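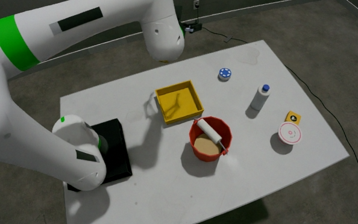

On Friday I finally went to the open day of the Kovács herb farm, after two years of promising it to myself. I work with homeopathic and herbal remedies for a small circle of clients, and I buy most of my arnica and calendula from this place, but until now I knew it only from the labels and from the voice of Shona Nepia on the telephone. She takes the orders. It was nice to see that she laughs in real life as much as on the phone.

The farm lies behind the village of Hatis, at the end of a gravel road which is longer than you expect. I came at half past nine and the yard was already full of cars. They gave us a paper badge and a cup of lemon balm tea, and then we were divided in two groups. My group had 30 people and went first to the fields with Alun Phillips, who is responsible for the growing.

In November there is not so much to see in a herb field, I must admit. The calendula was finished except for a few late flowers, and the arnica beds were only flat green leaves close to the soil. But Alun is a good talker and he made us kneel down and look. He showed us how arnica suffers when the ground has too much lime in it. They tried for several seasons to grow it on the lower field and it always became yellow and died. Now it stands only on the upper side, where the soil is sour, and they still buy a part of the flowers from mountain collectors. I appreciated that he told this openly, as the brochure lets you think that everything comes from the farm.

The comfrey was for me the most interesting. I use comfrey ointment often for bruised shins and twisted ankles (only on closed skin, and not for long periods), and I did not know how stubborn this plant is. A piece of root as small as a fingernail will make a new plant. One of the visitors asked how they get rid of it when they want the bed for something else, and Alun answered that they do not, they only change their mind about what they want.

After the fields we went to the drying house. It smells wonderful, of hay and peppermint and something sweet that I could not name. The flowers lie on racks covered with cloth, in a thin layer, and the temperature is kept at 38 degrees. Triin Priedītis, who is in charge there, let us put our hands into a sack of finished calendula. It should rustle, she said, and the middle of the flower must be as dry as the petals, or the whole sack will get mold later in the store. I dry a little at home and I think I have always stopped one or two days too early. This explains a jar from last summer.

Then there was soup. It was a nettle and potato soup from frozen nettles, with dark bread, and you could pay what you wanted. I sat next to Maxence Fleury, a massage therapist who drives to the farm three times a year for St. John's wort oil. We had a friendly disagreement. He warms the oil before use and I do not. We also agreed on something, namely that people must be told to check with their doctor or pharmacist before they take St. John's wort by mouth, as it does not go together with many medicines. He has a small sign about it in his practice and I want to copy it.

In the afternoon Ruwan Dewan gave a talk about tinctures in the old barn. The room was cold and the chairs were hard, but he was well prepared. He had brought three bottles of the same lemon balm tincture, one made from fresh leaves, one from dried leaves, and one from dried leaves that were too old. We passed them around and smelled. The first two I could not tell apart with certainty – the third smelled like a wet cardboard. He advised to write the harvest month on every bottle, not only the date when you filtered it. I would have liked to hear more about glycerine as a replacement for alcohol, because I have clients who avoid alcohol completely, but the time was over and he only said that it keeps less long.

The shop was open until four. I bought 200 grams of calendula, a comfrey root in a pot (yes, I know) and a bag of the lemon balm. The prices are the same as by mail, but you save the shipping.

Some practical notes if you would like to go. Wear boots, the path to the upper field is steep and was very muddy. There is no bus on the gravel road, the stop is in the village and from there you walk. The toilets are behind the drying house. Children were welcome and could fill small lavender bags at a table in the yard. Shona told me that the next open day will be when the arnica flowers, and that you can write to her if you want to be told the date.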